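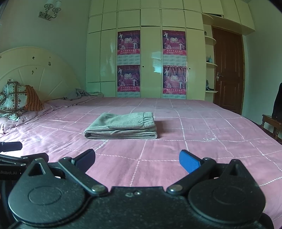

Progress report to the Moradi fund
Home Laundry and Clothing Project, Tellska
Prepared by Parviz Bagheri, project lead
Period covered: March to August

Summary

The grant pays for home visits to households that have trouble keeping up with laundry after illness, surgery or a new baby. Visiting staff wash, dry, fold and put away clothing, and show the household a folding method they can keep using. During this period we made 271 visits to 16 households. All of the households on the spring list have now been seen at least once.

Folding work

Folding is done on the bed in most homes. Few of the households have a table large enough, and a made bed gives enough room to lay a garment flat. Staff pull the bedspread straight before they start. A quilted one with a stitched grid is handy for squaring up the legs of pants.

Sweatpants and other fleece items were the main problem in the first two months. They were being folded too many times, and the bundles fell open in the drawer. We changed the method in May. The pants are now folded lengthwise with one leg over the other, then brought up from the cuffs to make a flat rectangle. Elastic cuffs do not lie flat, so they go toward a corner of the bundle and are not tucked inside. Households have picked this up faster than the old method. Two of them still prefer to roll, and we have left that alone.

T-shirts and towels needed no change. Fitted sheets take too long and we have stopped teaching them. Staff fold them as best they can and put them inside the matching pillowcase.

Storage

We bought 100 drawer dividers from Jurker in April. Most are in use. The shallow ones are too low for sweatshirts and bulky pants, and we will order the deeper size next time. Asurano supplied the shelf labels at no charge. The first batch of labels peeled off painted shelves and was replaced.

Spending

Supplies for the period came to $1,039, against a budget line of $1,200. The difference is mainly detergent, where we moved to a larger container. Mileage is running over because three of the households are on the far side of Tellska. We would like to move the money left in supplies to cover it and ask for your approval to do so.

Staffing

One visitor left in June and her households were split between the other two. Saturday visits were dropped for four weeks as a result and have since started again.

Next period

The folding sheet will be reprinted with the new steps for pants. The children's clothing section still has to be written. Winter coats and blankets will come up in the fall, and we need to settle where they can be stored in the smaller apartments before then.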